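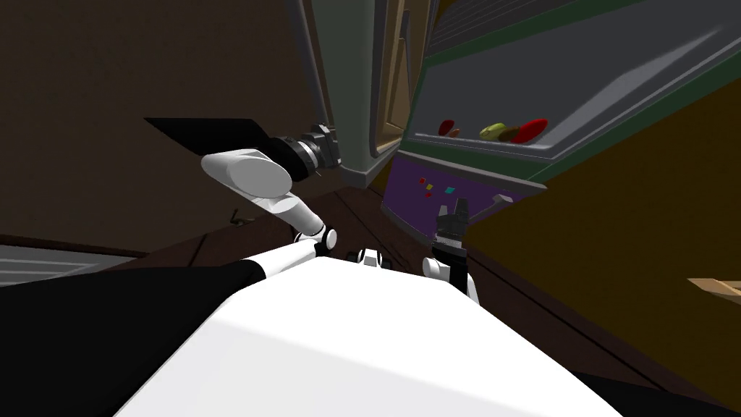
Weißer Arm, schwarzer Greifer, alles etwas schräg (gerendert).

Seit August zahle ich meinen Strom nach Verbrauch der Stunde, Tarif von Nivent, und bin seither ein anderer Mensch. Kein besserer. Ich weiß jetzt, dass die Spülmaschine nachts um drei fast 60 Cent spart, im Monat wohlgemerkt, und dass man dafür um drei wach wird.

587 Kilowattstunden standen auf der letzten Abrechnung, und ich habe sie gelesen wie früher Liebesbriefe: mehrmals und mit wachsendem Misstrauen. Der Trockner ist schuld. Oder der alte Kühlschrank im Keller, der zwei Flaschen Bier und ein Glas Gurken bewacht.

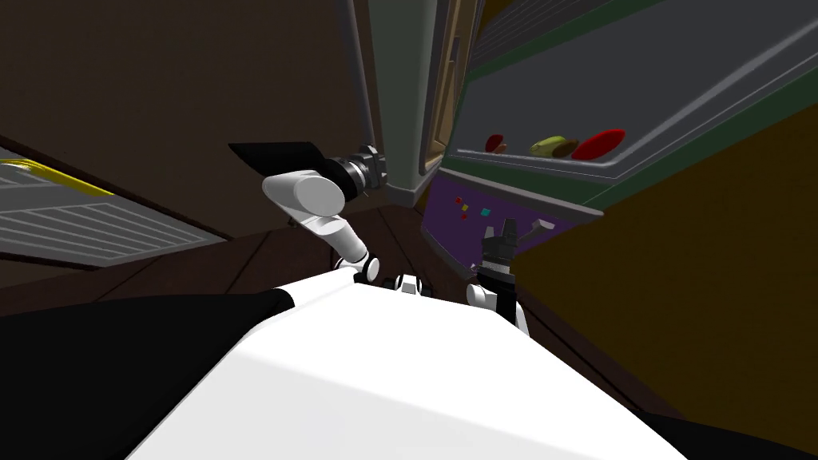
Ein neuer käme auf 97 Euro im Jahr weniger, behauptet der Rechner von Halico. Den Gurken habe ich es noch nicht gesagt. Heute Nacht läuft erst mal die Kochwäsche, der Wecker ist gestellt.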